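Print this article | E-mail this article

Toklow Practice

The Toklow Practice is a set of rules for recording robot work in simulation. It covers arms fitted with a two-finger gripper and a camera mounted near the wrist. The rules were drawn up at Ramalho, a software firm, and are used by several small laboratories that share recordings with one another. The current text is the third edition, edited by Rodrigo Salgado.

Background

The first edition grew out of a disagreement between Ramalho and the Lustunska laboratory over what counted as a complete recording. Lustunska had passed on a collection of 3149 simulated runs. Ramalho's reviewers set aside 157 of them, mostly for missing joint readings or for views that did not match the stated camera position. The two groups had no common rule to settle the matter, and Salgado was asked to write one.

Main rules

Under the Practice, every run must state the gripper model, the camera position relative to the wrist, and the units used for finger opening. The camera position may not change during a run. If it changes between runs, the new runs are filed as a separate set.

Both fingers must stay in view whenever the gripper is open and empty. The gripper housing may also be in view, and the Practice forbids cropping it out afterward, as this changes the relation between the picture and the recorded camera position. Views that show only walls, ceiling or sky are kept as long as the fingers can be seen. An operator may not delete them on the ground that no object is present. 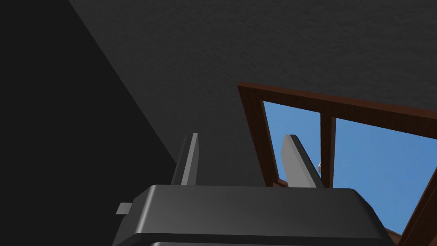
Simulated wrist view with both fingers in sight and nothing held between them. A brown-framed window is at right.

Lighting and surface textures may be varied from one run to the next, but the settings must be saved with the run. Deep shadow is allowed. A run is marked "low light" only when a finger can no longer be told apart from its background.

Review

Collections of more than 2000 runs are reviewed by sample, and smaller ones are reviewed in full. The reviewer may not be the person who made the recordings. A run that fails is kept in a separate folder with a note of the rule it broke. Failed runs may be returned to the collection if the missing information is later supplied, but the note stays with the file.

Criticism

Viseck, a maker of simulation tools, has argued that the ban on cropping wastes storage and that the housing could be masked without loss. The third edition allows a mask to be supplied as an extra file next to the untouched view. Other users have asked for rules on suction grippers and on hands with more than two fingers. Neither is covered at present, and a draft section on suction grippers was withdrawn in December.

See also: Gripper; Robot simulation; Wrist camera

Print this article | E-mail this article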